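Home | Units | Handouts | Reading | Contact

Unit 4 handout: Behavioural activation in the treatment of depression
Calum Lennox – revised April 23, 2023
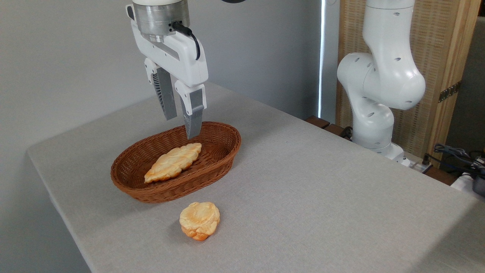
1. Scope

These notes cover the rationale for behavioural activation (BA), the structure of a standard course and the records used in it. They assume the Unit 2 material on reinforcement. Pharmacological treatment is dealt with in Unit 6. Risk assessment is covered separately and takes priority over anything in this handout.

2. Rationale

The behavioural account treats depression as a state maintained by a low rate of response-contingent positive reinforcement. Activity falls, contact with reinforcing events falls with it, and mood drops further. Avoidance is negatively reinforced: staying in bed removes the immediate discomfort of getting up, so staying in bed becomes more likely the following morning.

Two points are often confused in essays.

(a) BA is not a general instruction to keep busy. A client may have a full day and still be avoiding the one task that matters. Activity has to be examined by function as well as by amount.

(b) The sequence is outside-in. The client acts according to a plan and does not wait for motivation. Change in mood, where it occurs, may lag behind change in activity by days or weeks, and clients should be told this in the first session.

3. Functional analysis

The short form used in this unit is TRAP/TRAC.

TRAP: Trigger, Response, Avoidance Pattern.
TRAC: Trigger, Response, Alternative Coping.

The trigger and the emotional response are the same in both. Only the last element is changed. Worked case: a client receives a letter from the bank (trigger), feels dread and heaviness (response), and puts it in a drawer unopened (avoidance pattern). The alternative might be to open the letter at a set time and write down the one action it asks for. Resolving the debt is a separate, later target and should not be entered in the same row.

Rumination is treated as behaviour. Record when it occurs, what it follows and what it displaces. The content of the rumination is of secondary interest at this stage.

4. Activity monitoring

Monitoring runs for at least one full week before any scheduling. The client fills in an hourly grid with three entries per cell:

- what was done, in a few words
- mood, 0 to 10
- mastery (M) or pleasure (P), 0 to 10, where either applies

Entries should be made at the time or within a few hours. Grids completed the night before a session tend towards a flat mood score and are of limited use. If hourly recording is too much, divide the day into four blocks. Sleep and meals are entered like anything else.

In the Olitska clinic audit, 764 grids were collected and 546 had enough entries to be rated. Of the unrated grids, 113 were blank after the second day. Students should consider what this implies for how the task is introduced, and whether a blank grid ought to be handled as non-compliance or as data. The second reading is preferred here – a blank grid is usually an instance of the pattern under study.

5. Scheduling

Activities are drawn from the client's stated values and from the grid, then graded by difficulty. An entry in the schedule needs a time, a place and an end point. "Exercise more" fails on all three. "Walk to the Plovidham Street letterbox and back at 10 am" is adequate.

Start below the client's estimate of what is possible. Where a task is missed, reduce it or split it before changing it for another. Include routine items (showering, bills, groceries) alongside pleasurable ones. A schedule made up entirely of treats tends to leave avoided obligations in place.

Contingency planning is done in session. Ask what is likely to get in the way, and write the answer beside the item.

6. Course structure

Session 1: assessment, rationale, monitoring grid issued
Session 2: review of grid, first TRAP identified
Sessions 3 to 5: graded scheduling, weekly review
Sessions 6 to 9: avoidance targets, rumination, problem-solving
Session 10: relapse plan

The Trelberg variant compresses this to eight sessions by merging 1 and 2. It is not recommended where the client has marked psychomotor slowing.

7. Limits

BA as outlined was developed for unipolar depression. In bipolar disorder, scheduling must take account of overactivation, and sleep regularity becomes the first target. In chronic fatigue and pain presentations, watch for a boom-and-bust cycle and set upper as well as lower limits on activity. Where inactivity is the result of poverty, caring duties or lack of transport, a functional analysis should say so plainly and the plan should address the practical barrier.

8. Set task

Using the Lumanlan case file, complete one TRAP/TRAC pair and a three-day schedule. Add a commentary of around 700 words justifying the grading of each item. Submit both parts as one document. Headings and the grid are excluded from the word count.

Related handouts
Unit 2: Reinforcement and extinction
Unit 3: Case formulation
Unit 5: Cognitive restructuring
Unit 6: Antidepressant medication
Unit 7: Relapse prevention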